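**From the sorting room, 27th October**

Dear friends of the Murkdale Lending Room,

The autumn return is finished, and I promised to write a few lines on how it went. We have now 2767 things in the catalogue. Before the summer it was 2765, so you can see that we did not grow very much, but many old things went out and better ones came in their place. I am pleased with this. A shelf that is too full is difficult for everybody.

For those who joined us lately, I should explain how the returns work. When you bring back your bag, we do not put the things directly on the shelf. First they go into one of the big bins, all mixed, and from the bin they are taken one by one and looked at. Is it complete? Is it clean? Does it have its number? Only after this it goes home to its place. It is slow work, but I like it, and I have learned a lot about what people in this town borrow. There are weeks when it is only cake tins, and then suddenly everybody needs a tent peg. 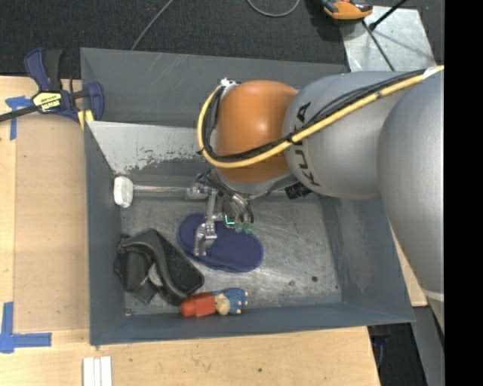
Slippers are a subject I must raise again. We lend them together with the guest boxes (the folding bed, the blanket, the towels), and they are the part of the box which most often gets separated from the rest. A single slipper cannot be lent, and I don't like to throw it away when its partner may be under a sofa in Namo Street. The trouble is that a slipper is quiet. A navy one like this, lying on the scratched floor of the bin near a hammer or mallet with a white head and a clear handle, is easy to pass over, because the eye goes first to the shiny thing. So please, tie the two slippers together with the ribbon from the box, or put a rubber band around them. If you have lost the ribbon, any string is good.

Mallets and hammers are another matter. They belong to the tool wall and should be returned with the handle clean, also if you used them only for one tent peg. Mrs Mihăilă wrote to me that she found glue on the handle of one she borrowed in the summer, and she was right to complain. I have cleaned it with warm water and a little patience. If glue or paint gets on something, tell us at the desk. We are not angry, we only want to know before it dries for a month in a drawer.

A few words on the bins themselves. Several members asked if we shall buy new ones, as the paint is going and the floors are all scratched. I asked for a price from Skerent, who made the shelves for us, and it was more than I expected. The old bins are ugly inside but they are strong, and the sloping sides make it easy to reach the bottom. I think we keep them another year. What I would like instead is a better lamp over the sorting table – the evenings are already dark and it is not pleasant to read small numbers on a label.

Still missing from the return are:

- one pair of curtain hooks in a cloth bag
- the lid of the large fish kettle
- number 3581, a hand whisk
- the instructions for the blue jigsaw puzzle (it is possible to do without, but people ask)

If you find any of these at home, bring them when you pass. You don't need to fill the late form.

In November the room will be open in the mornings as usual, and I will put the guest boxes in order before the visits of the winter begin. Whoever wants to reserve one should write soon, as there are not many and families like to have them at the same time. Please say in your message how many guests are coming and if there are children, because we have also the small blankets now.

With thanks for all the bags you carried up our stairs,

Randa Nimri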